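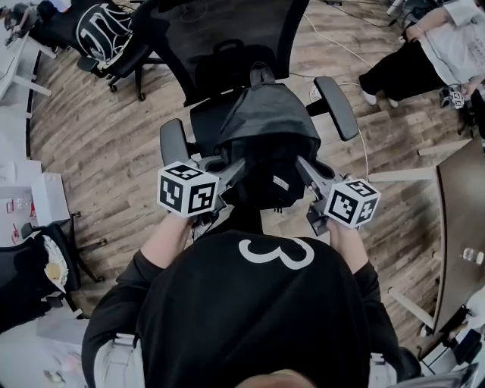
4. Daily Use

4.1 Bags and loose items

Bags are put on chairs more often than anywhere else in an office, and most damage to mesh chairs that comes back to us under warranty involves a bag in some way. The Gemer chair is built to carry a seated person. The armrests and backrest are not hooks. Follow the steps in this section when you set a backpack, tote or laptop bag on the chair, and when you take it off again.

Before you start, check that the chair has been assembled as described in Section 2 and that all four armrest screws have been tightened.

To place a bag on the chair:

1. Turn the chair so that the seat faces you and the backrest is on the far side.
2. Lower the seat to its lowest position. Pull the lever up while pressing down on the seat with your other hand.
3. Close all zippers and buckles. Tuck in any long straps.
4. Hold the bag by the top handle loop, or with one hand on each side if it has no loop.
5. Set the bag down on the middle of the seat, between the armrests. The heaviest part goes toward the backrest.
6. Let go slowly and check that the bag stays put. If it slides or hangs over the front edge of the seat, move it back or put it on the floor.

Note: Soft fabric bags slump when they are half empty and will creep forward over the edge of the seat. Laying the bag flat works better than standing it up.

To remove the bag:

1. Check that no strap has caught under an armrest or around the lever.
2. Lift the bag straight up until it clears the armrests.
3. Move it away from the chair before you turn around.

CAUTION: Do not drag a bag sideways over an armrest. Buckles and zipper pulls cut the padding, and cut padding cannot be repaired. Replacement pads are sold in pairs (see Section 7).

CAUTION: Do not hang a bag from the top of the backrest. A chair with nobody in it can tip backward under a loaded bag, most of all with the tilt unlocked. Weight on the top edge also stretches the mesh.

Maximum load on the seat when used for storage: 62 lb. This figure is for a bag resting on the seat. The armrests have no storage load rating.

4.2 Adjusting the armrests around a bag

The armrests swivel in and out. If your bag is wider than the space between them:

1. Press and hold the button on the outside of the armrest.
2. Swing the pad outward until it clicks.
3. Release the button and push lightly on the pad to make sure it has locked.
4. Do the same on the other side if needed.

The two armrests do not have to be at the same angle. Return both to the straight position before sitting down, or your elbows will end up too far from your body when you type.

Note: On chairs made before April the swivel button is under the pad and not on the outside. It works the same way.

4.3 Flooring

The chair ships with hard casters meant for carpet. If your office has laminate, vinyl or finished wood, change to the soft casters in the small box marked Skusto. Hard casters leave dull tracks in laminate within weeks, and the tracks follow the joints between the planks where they are hardest to hide.

To change the casters:

1. Take everything off the seat, including bags and cushions.
2. Lay a blanket or flat piece of cardboard on the floor.
3. Tip the chair onto its side so that the backrest and one armrest rest on the blanket. Get a second person to help.
4. Grip the first caster and pull it straight out. If it will not move, use a flat screwdriver wrapped in a cloth and pry gently.
5. Push the soft caster into the socket until the ring snaps in.
6. Repeat for the other casters.
7. Stand the chair up and roll it back and forth a few times. It should feel slightly slower than before.

CAUTION: Do not mix hard and soft casters on one base.

Hair, thread and grit collect in the casters. Clean them every 1000 hours of use, or sooner if the chair starts to pull to one side.

4.4 Cables on the floor

Keep the area behind the chair clear. Thin cables are easy to miss, and a caster that rolls over a charging cable will crush it long before the person in the chair feels anything.

1. Push the chair back as far as you would when standing up. Note where the casters stop.
2. Run all cables outside this area, along the wall if you can.
3. Where a cable has to cross open floor, put it in a low cable cover and tape down both ends.
4. Leave at least 10 inches between the cable and the farthest point the casters reach.

If a cable has already been run over, unplug it and look along the whole length for flat spots or splits in the jacket. Throw it out if you find any.

Note: In shared rooms, check the chair behind yours as well. Two people sitting back to back will usually roll farther than either of them expects. We recommend roughly 80 inches between the desks in this layout.

4.5 Care of the mesh and fabric

Vacuum the mesh with a soft brush attachment. For marks, use a damp cloth and a drop of dish soap, then wipe again with plain water. Let the chair dry before putting a bag or jacket on it. Dye from dark fabric bags can rub off onto light-colored mesh. Black mesh will not show it, but clothing might pick it up later.

Do not use solvent, bleach or furniture polish on any part of the backrest. The Isetti cleaning wipes sold with our leather models are not suitable for mesh.

4.6 Problems

The bag keeps sliding off the seat.
The seat tilt is probably unlocked. Push the right-hand lever in to lock it, then try again with the bag farther back.

The armrest turns freely and does not click.
The stop pin has come out of its track. Swing the pad fully inward, press down firmly and turn it out again. If it still does not click, order the pin kit.

The chair leans to one side.
Check that every caster is pushed all the way in. If they are, look at the armrest bracket on the low side for a loose screw.

The mesh sags at the top.
This cannot be adjusted. Contact the Messina service desk and have the serial number from the underside of the seat ready.

Section text: Loredana Colombo. Checked by Hanyu Xiong. Revised June 18, 2026.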